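Review: Doltach Foam Roller, Two Months In
Posted 2019-04-28 by Mitra Naseri

I bought the Doltach roller after my calves tightened up from walking more. I paid for it myself. 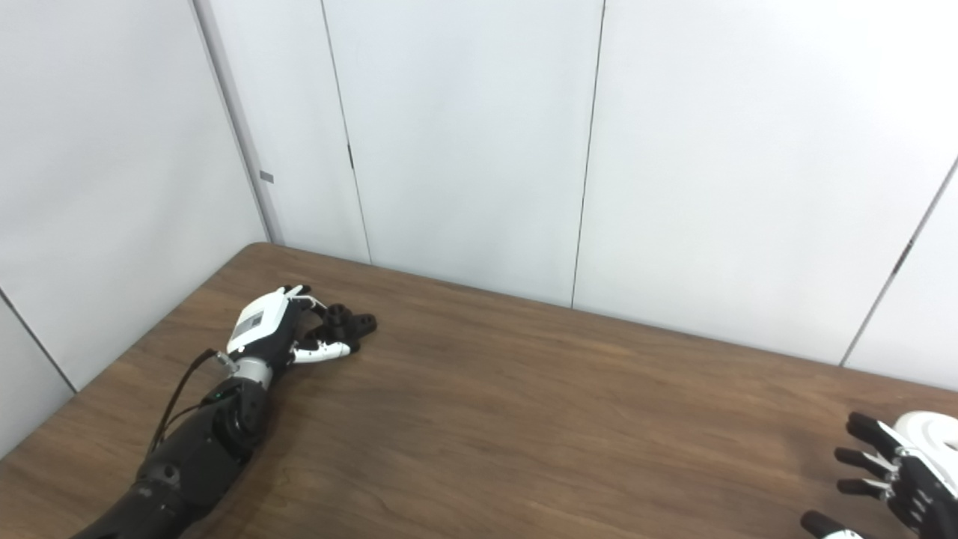 How I used it

I rolled my calves and upper back every evening, 2 minutes a side, on the living room rug. I tried it before walks too and didn't notice a difference, so I dropped that.

What I liked

The foam is firm and has kept its shape. It's short enough to go under the couch. My calves feel looser in the morning, though I also started stretching more, so I can't give the roller all the credit.

What I didn't like

It smelled like rubber for the first week. The surface is smooth and slides around on bare floor. The exercise sheet has 3 moves on it, and the print is very small. I ended up using a routine from my old gym in Menville.

Compared to the Tiltura

I had a Tiltura roller before this one. It was softer and easier on the back, but it went flat in the middle by June of last year. If you've never rolled before, the softer one may be a better place to start.

Rating

4 out of 5. I'd buy it again at the same price.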